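**Bar soap going soft in hard water**

**mudlark62** wrote:

We moved to Dandley in November and the water is a lot harder than what we had in Saltcombe. My bar soap turns to paste within a week. Same brand, same bathroom habits. Do I need a different dish or a different soap?

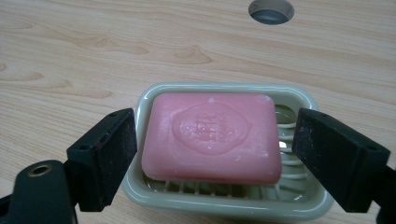

I've been buying the Damasceno olive bars, 12 to a box. In Saltcombe a box lasted us most of the year. At the rate I'm going this one will be finished before summer.

**tallowhead** wrote:

Hard water doesn't soften soap. It leaves scum and you end up using more to get a lather, so the bar shrinks faster. The paste comes from the bar sitting in its own puddle. Olive bars are the worst for it if they haven't cured long enough. Let them sit out of the box for two months before you use them.

**gromumura_fan** wrote:

Disagree on the curing. I've bought Damasceno for years and they're cured fine when they ship. I switched to Gromumura for the kitchen and get the same mush if I leave the bar flat. Drainage is the whole problem. Cut a piece of loofah to size and put it under the bar.

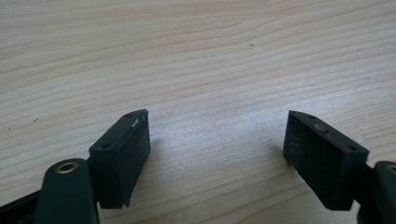
**tallowhead** wrote:

Loofah goes moldy in a closed bathroom. Mine lasted three weeks and then smelled. Slats or a rack, please.

**gromumura_fan** wrote:

Rinse it and hang it up on Sundays. I've had the same piece since last fall.

**mudlark62** wrote:

OK, I weighed a bar when I opened it and I'll weigh it again in two weeks. Half the box is now unwrapped on a closet shelf to cure. The other half I'll use as is, so we can settle the argument.
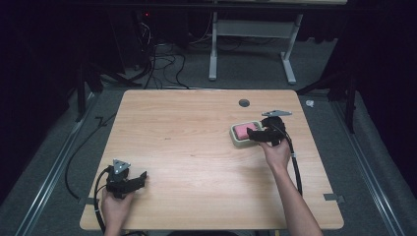

I also cut the current bar in half, so one piece can dry out while the other is in use. The halves are harder to hold than I expected. My husband has gone back to the liquid stuff until this is over.

**tallowhead** wrote:

Cutting them is a good idea. Stand the spare half on its end, and keep it away from the shower.

**hardwater_900** wrote:

Does anyone have a good way to get the scum off the tub? Vinegar works for me but the smell hangs around all day.

**gromumura_fan** wrote:

Citric acid, a spoonful in warm water. Keep it off marble.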